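挂杯子这件小事，我们折腾了一个冬天

写博客这件事我断断续续拖了好久，上一篇还是讲怎么给机械臂换减速器，底下留言问“后来呢”的朋友，实在对不住，后来我就一头扎进杯子堆里去了。这篇就聊聊杯子，聊聊我们在 Kodura 这个项目里到底在做什么，顺便把最近一轮实验的结果记下来，免得过完年自己也忘了。

Kodura 要解决的问题说起来很家常：桌上有个带把手的杯子，旁边有个木头的杯架，让机械臂把杯子挂上去，或者从架子上取下来。家里三岁的小朋友看几遍大概也能学会，可是对机器来说，麻烦全在最后那几厘米。把手是个圈，木杆是根棍，圈要套过棍，角度偏一点点，杯子就顶在杆头上，再往前推，整个架子都跟着跑。

我们最早的做法很老实，先用外部相机估计杯子和架子的位姿，然后规划一条轨迹，闭着眼睛走完。仿真里漂亮得很，搬到真机上就不行了。搪瓷杯反光厉害，深度图上经常破一个大洞，位姿一歪，后面全歪。那阵子我每天晚上做梦都是“当”的一声，搪瓷碰木头，真的，听多了会有心理阴影（笑）。

后来组里吃饭的时候聊起来，说人挂杯子的时候，眼睛其实也没盯着整张桌子，看的就是把手和杆头那一小块。于是我们换了个思路：粗定位还是交给外部相机，最后一段换成腕部视角，由一个小网络直接看图，输出夹爪下一步该往哪儿挪一点。我们管这个小网络叫 Jilus，名字没什么深意，是当时随手敲的文件夹名，叫着叫着就改不掉了。
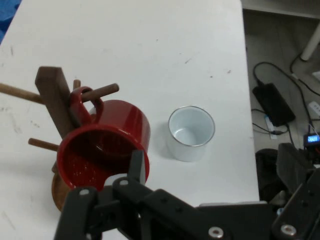

作者：Kodura 项目一线调参员
发表于 2019年1月9日　分类：实验手记

红色搪瓷杯是我们用得最勤的一只，个头合适，颜色也好认，唯独那个高光让人头疼，杯壁上亮晶晶的一片，灯一动它就跟着动。杯子挂在杆上的时候是斜着的，杯口朝下，把手绕过木杆，夹爪的指尖挨着杯沿，这种姿态在数据里特别要紧。接触刚发生或者快要结束的那些瞬间，样本最少，偏偏又最容易出错。旁边那只白色小杯立在桌上，杯子白，桌面也白，对分割来说实在不友好，我们早期的模型看见它就犯糊涂。

说说数据怎么来的。我们先遥操作演示，一共录了74条，取和挂都有。数量不算多，我知道现在大家动不动就是成千上万条，可我们人手就这么些，录一条还得把架子转个方向、把杯子换个位置，一下午下来腰都直不起来。为了把这点数据用足，我们做了一个叫 Zasusus 的增广方法：在每条演示的末段，人为给夹爪加一个小偏移，再让它自己往回走，把“走歪了怎么回来”的过程也记下来。偏移最多20毫米，再大就容易碰到架子，得不偿失。

这一步的效果比我预想的好得多！没加偏移数据的时候，Jilus 很像一个只背过标准答案的学生，起点稍微一变就不知所措，停在杆头前面来回抖。加了之后，它会先往后退一点，抬一点，再往前送。第一次看见它自己退回去重来，我在实验室里叫出了声，把隔壁工位正在焊线的同学吓了一跳。

当然问题还多着呢。上个星期我把失败的录像从头到尾看了一遍，一共11次，大部分是把手转到了杯子背面，腕部相机压根看不见圈，网络只好瞎猜。还有几次是取杯子的时候，把手已经离开杆头了，夹爪却还在往斜上方用力，杯子一晃就蹭到架子。前一种我觉得靠多学几步“先转过去看看”能解决，后一种大概得把力的信息加进来，光看图恐怕不够。

评测用的是 Yoshida 流程，就是我们内部那套换杯子、换架子朝向、换灯光的固定组合，每次改完模型都照着跑一遍。跑起来很枯燥，可是少了它，人很容易被一两次漂亮的演示骗过去，我自己就上过当，兴冲冲发了视频到群里，第二天同样的代码一次都没挂上。

接下来打算先把力传感器的线重新走一遍，再把两种视角的标定做得勤快些，2月里争取录一批新的演示，多放几种把手形状的杯子进来，细把手、方把手都要。要是有朋友也在做类似的插挂任务，欢迎留言说说你们末段是怎么处理的，尤其是反光的东西，喷哑光漆那一招就不用推荐了，我舍不得喷那只红杯子。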